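Waffle weave: what the new shrinkage figures mean for table linen

Members who run cafés and guest houses have asked why waffle-weave cloths bought to fit a table no longer fit it by the end of the season. The textile group at Sarngate has now finished its wash trial, and the results are worth setting out at some length, as the care labels are of little help.

A waffle cloth is built from floats. Warp and weft threads pass over several of their neighbours before being tied down again, and the longer floats rise to form the ridges of each cell. On the loom the threads are held under tension and the cells lie fairly flat. Once the tension is released and the cloth is washed, the floats contract, the ridges stand up and the cells close in. The change is greatest at the first wash and becomes smaller after that.

The trial used undyed cotton woven at Kovalchuk, cut in lengths of 400 centimetres and hemmed at both ends. Each length was washed at 40 or 60 degrees and dried flat. Loss in the warp direction was higher than in the weft throughout, and the hotter wash made the difference larger. After 5 washes there was no further movement that could be separated from measuring error. The full table is held under reference 3128 and can be requested from the office.
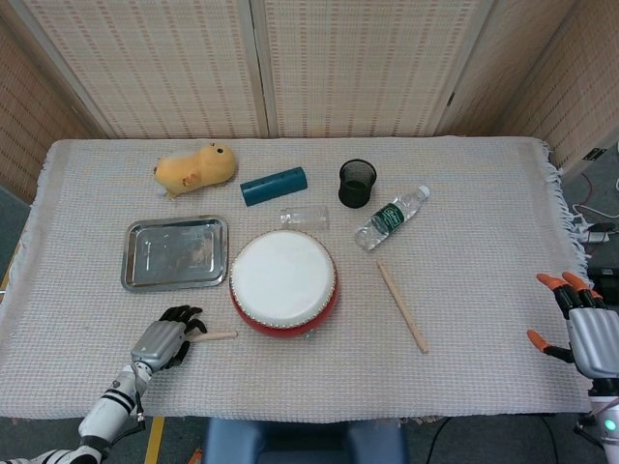 White-and-beige waffle weave with a fringed edge.

Fringed edges need separate treatment. A hem holds the outer rows of cells open, so a hemmed cloth tends to pucker slightly where the body of the cloth has drawn in. A fringe lets the edge move with the rest, but the last few weft threads will work loose unless they are secured. Khrystyna-Mariia Panasiuk, who carried out the measurements, recommends a single line of hemstitching before the first wash. Knotting also works but adds bulk, and the knots catch in the drum.

For those ordering cloth this spring, the working advice is as follows. Ask the supplier whether the stated size is loom state or finished. Uvow quotes finished sizes; Makier quotes loom state and gives an allowance on request. Where the size is loom state, wash one piece at the temperature you intend to use, measure it, and order the remainder from that result. Do not tumble dry the test piece if the others will be line dried.

Ironing under pressure will recover part of the lost length, but it flattens the cells, and the cloth draws in again at the next wash. Steam held just clear of the surface is preferable.

Almost 70 sample swatches are left over from the trial. They may be collected from the office on Thursday, or posted on receipt of a stamped envelope.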